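**Okovau two-arm kit on loan until December**

Our review set from Skonance came to the Rosales workshop this week, and Dulce Galindo has bolted it to the bench. The kit has two arms, each with a gripper, and the rental is for 30 days. We started with sorting small goods: paper cups, caps, a cloth and an open box.
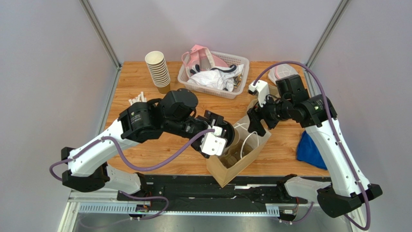 **First remarks**

- The purple cables make wide loops over the arms. Leobardo Bautista would like them shorter.
- The manual is clear, but page 14 is missing in our copy - please ask Dulce for the scan.
- Members may book the bench in blocks of 25 minutes. Write your name on the sheet in room 1422.

The full review will be in the December issue.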